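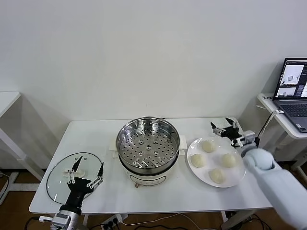
Prasertsri Community Kitchen Classes
Frequently Asked Questions

Last updated Thursday, May 3, 2018

Booking and payment

How do I book a class?
Use the booking form on the Classes page or call the office between 10 and 4 on weekdays. You will get an email with the address and the start time. If it doesn't arrive within a day, check your spam folder and then call us.

How much does a class cost?
A single evening class is $40. Ingredients, aprons and printed recipes are included. The weekend bread course is $83 and covers both days. Lunch is served on the second day only.

Can I cancel?
Yes. Cancel 6 days or more before the class and you get a full refund. After that we can move you to another date once, if there is room. We do not refund missed classes.

Can I give a class as a gift?
Gift cards are sold at the front desk and by phone. They are good for one year from the date of purchase and can be used for any class on the schedule.

Before you come

Do I need any experience?
No, except for Knife Skills 2 and the pastry course, which ask that you have taken the first level here or somewhere else. If you are not sure, write to Sandrine Delorme, who plans the schedule.

What should I wear?
Closed shoes and sleeves that can be rolled up. Tie back long hair. Leave rings and bracelets at home if your class works with dough.

I have a food allergy. Can I still take part?
Usually. Tell us when you book, not on the night, so the teacher can change the shopping list. We handle wheat, eggs, milk, nuts, sesame and shellfish in the same room and can't promise that any dish is free of traces.

Can my children come?
Children ages 8 and up may join the Saturday family classes with an adult. Evening classes are for ages 16 and up.

Classes and teachers

Who teaches the classes?
Lamai Srithong teaches Steamed Buns and Dumplings and the Thai home cooking series. Ghassan Dabbas teaches flatbreads and the weekend bread course. Jirayu Limsakul has Knife Skills 1 and 2. Guest teachers are listed with their own classes.

What do we make in the steamed bun class?
One plain dough and two fillings, pork and sweet red bean. You shape and steam your own. The dough needs time to rise, so the class runs longer than most — plan on being here until 9:30.

Do I need to buy a steamer to make these at home?
A bamboo basket over a pan works, and so does a metal insert in a deep pot. Leave space between the buns, put a square of parchment under each one, and keep the water below the basket. If your lid drips, wrap it in a thin dish towel with the corners tied up on top.

Can I freeze what I make?
Steamed buns and flatbreads freeze well for up to two months. Let them cool first. Reheat buns by steaming them from frozen. Dumplings should be frozen raw, on a tray, then bagged.

When does the next schedule come out?
The fall schedule starts in October. People on the mailing list get it two days before it goes on the website.

Getting here

Where do I park?
In the lot behind the building, entrance on the side street. It is free after 5. Please don't use the spaces marked for the pharmacy — they do tow.

Is the kitchen accessible?
There is a ramp at the rear door and one lower work counter. Call ahead and we will hold the counter for you.

I left something behind. Who do I ask?
Wiroj Kaewmanee at the front desk. Containers and aprons are kept for two weeks. Food left in the refrigerator is thrown out the next morning.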